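# Henar Plurard – bearing life estimation software

Plurard estimates the remaining service life of rolling-element bearings in gearboxes, pumps and conveyor drives. It works from the bearing geometry, the load history and the lubricant data, and returns a life distribution for each bearing position. Release notes for the current version are dated July 2019.

## Input data

A model needs the following before it can be run:

- bearing type and internal geometry, entered by hand or taken from the supplied library of 2,386 bearings
- shaft speed and radial load, logged at intervals of 15 minutes or shorter
- lubricant viscosity at two temperatures
- surface roughness of the raceways, if measured

Where roughness is left blank, the software applies the default for the bearing class and marks the result as provisional. Load histories are accepted as CSV. Gaps in the log are filled with the mean of the readings on either side, and the total length of filled gaps is printed in the report.

## Calculation

Each raceway is divided into small cells and the stress in each cell is found for every load step. Damage is then added up until the first cell reaches its fatigue limit. The run is repeated with varied material properties, and the spread of results gives the life distribution. The report quotes the 10 per cent and 50 per cent failure points in operating hours.

Misalignment is treated as constant over a run. Users who need it to vary should split the history and run the parts in sequence – the damage state carries over from one part to the next.

## Editions

**Ross** runs on one workstation and handles a single machine at a time. It includes the full library and all report formats.

**Anau** is the server edition. It handles up to 55 machines, reads from a plant historian and recalculates overnight. A web page lists the machines in order of remaining life.

Model files can be moved between the two editions without conversion. Licences run from December to December, and a licence bought part-way through is charged by the month.

## Limits

Plurard does not model plain bearings, cage failure or electrical pitting. Results for bearings running below 2 per cent of their rated speed should be treated with care, as the lubricant film model is weak in that range.
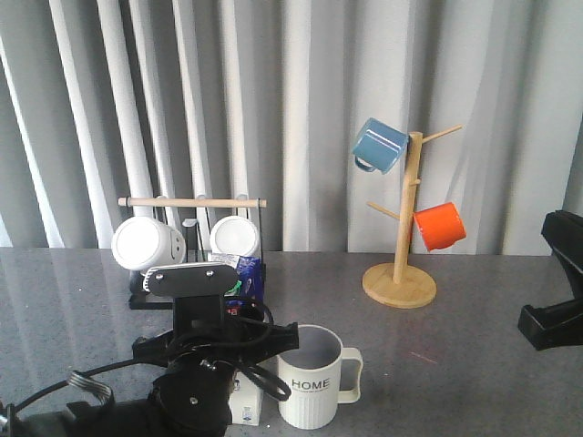 **Can a model be started for a bearing that is already in service?**

Enter the hours run to date and the best available load record for that period. If there is no record, the software assumes the rated load throughout, and the report shows the assumption on its first page.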